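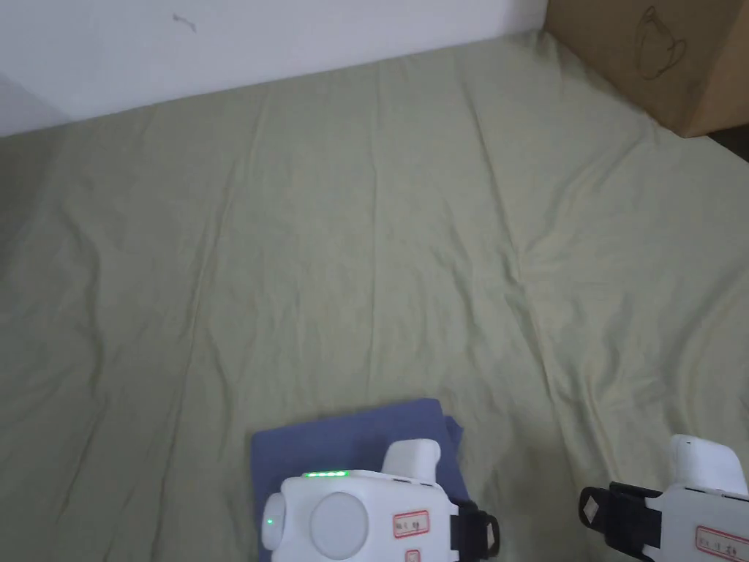

How long should a cloth-folding demonstration last at an open day?

Five minutes per group, with two of those set aside for the visitors' questions. Any longer and the people at the back start reading the fire notices.

How to run a folding demonstration at a robotics open day

We have shown folding with hand-held grippers at Hurik twice now, once to a polite audience and once to the general public. The notes that follow come mostly from the second occasion. They assume you already have a pair of working grippers, somebody who can use them without swearing, and a room with a door that closes.

Before the day

Pick one cloth and stick with it. We use a plain blue one on a pale green sheet, and people can follow the edges from the second row. Our first choice was a tea towel with a busy pattern, and from any distance it looked like two machines arguing over a salad. Avoid anything shiny, and anything somebody's aunt would like back.

Spread the sheet over the whole work surface. A few creases are fine and ironing it is a waste of a morning. Big ridges are another matter, as the finger tips catch on them and you end up folding the sheet as well as the cloth. Visitors enjoy this more than you will.

Label both grippers. A strip with a coloured border and a marker pen will do. After the third changeover your demonstrator will no longer know which one was meant for which hand, and will say so, loudly, to a school party.

Charge everything overnight. Then check in the morning that the thing was plugged in at the wall. At the Givau open day in March we had a full set of chargers, neatly arranged, attached to a dead extension lead.

Setting up the room

1. Put the work surface against a plain wall. People will stand anywhere you let them, including behind the demonstrator, breathing.

2. Mark a line on the floor with tape, 170 centimetres back from the work surface. Small children go in front of the line, sitting down. Everyone else stays behind it.

3. Lay out the cloth and both grippers, and leave them alone until the group is in. Start every round from the same layout.

4. Do one complete fold with the door shut. If it goes badly, do another. If that one goes badly too, open the door anyway, because there is a queue.

The demonstration itself

Start by folding the cloth by hand, without saying much. It takes a few seconds and everyone feels they could do it. Then pick up the grippers and do the same fold slowly. This is when the room goes quiet, as it sinks in that a corner of fabric is quite hard to pick up with only two fingers.

Talk through each grasp as you make it: which corner, how far in from the edge, when you let go. Keep the words ordinary. "I'm pinching the corner" gets nods. "I'm establishing contact" gets a man at the front asking if you are from Zostden.

After the first fold, offer a turn. Choose someone who looks doubtful. The keen ones squeeze far too hard and then want to talk about their own 3D printer – nice people, but you have a schedule. Stay within reach, put the straps on for them, and check they are snug before letting go. A loose strap makes the wrist do all the work and the fold comes out as a sort of parcel.

Let them make one fold only. We tried a whole cloth each and got through four people before lunch.

Questions you will be asked

"Will it do my ironing?" Have a reply ready, as you will need it 50 times. Ours is that it does not do ours either.

"Why not just use your hands?" This is the good one, so give it proper time. Explain that the grippers have the same sort of fingers a robot arm would have, so whatever you manage with them is something the arm has a chance of managing too. Show a grasp that works by hand and fails with the gripper. A thumb slid under a hem does nicely.

"How much did it cost?" Look towards the refreshments.

If something goes wrong

A dropped cloth is part of the show. Put it back where it started and go again. If a gripper stops responding, set it down and carry on talking while a colleague sees to it. The Van Acker team keep a spare under the table for this, and we have copied them shamelessly.

Clearing up

Switch both grippers off before they go in the case. Count the straps. Shake out the sheet over a bin, where you will find biscuit crumbs, though no biscuits were allowed in the room. Peel the tape off the floor the same evening, as by the next morning it will have become part of the building.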